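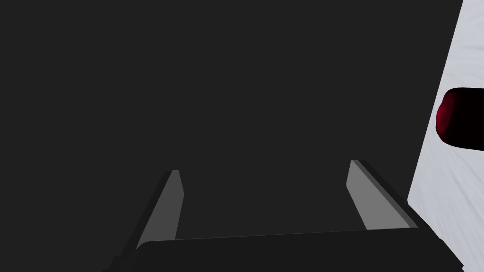 The Long Second Life of the Bedroom Dresser

Every September, the sidewalks of Plerkstead fill up with furniture. Leases end, vans get booked for the wrong size, and the dresser is usually the first thing left behind. The town hauled away 2,600 pieces of furniture last year, and chests of drawers made up the largest share.

The repair shop Tymoshchuk, on Drunitz Street, takes in as many as it can fit. Most need very little. A drawer that sticks gets its runners cleaned and rubbed with candle wax. A loose bottom panel is glued and held with clamps overnight. The shop charges $30 for a basic repair and sells finished dressers from $50.

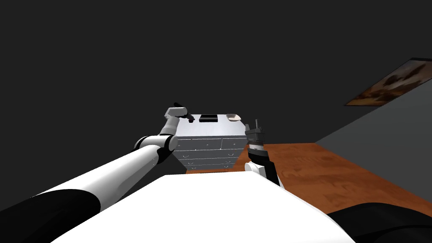
Image: Grovden Picture Desk

Older dressers tend to be easier to fix. Their joints were made to come apart, and a worn part can be copied in an afternoon. Newer ones often rely on small metal cams set into pressed board. Once the board crumbles around the cam, the screw has nothing to hold – and the whole side starts to lean.

The shop has a fix for that too. It drills out the damaged spot, glues in a hardwood plug and starts the hole again. Three plugs will usually save a side panel. 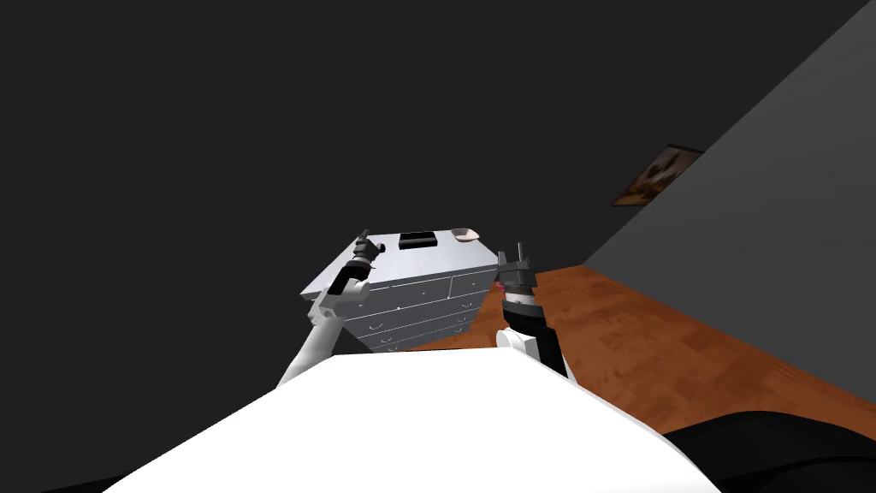 Can you paint a dresser without sanding it first?
Light sanding is still worth the time, even with a bonding primer. Glossy finishes in particular tend to shed paint at the drawer edges.

Paint is also where most people stop too soon. It feels dry within hours but stays soft for weeks, so the shop keeps its drawers out until the paint has hardened.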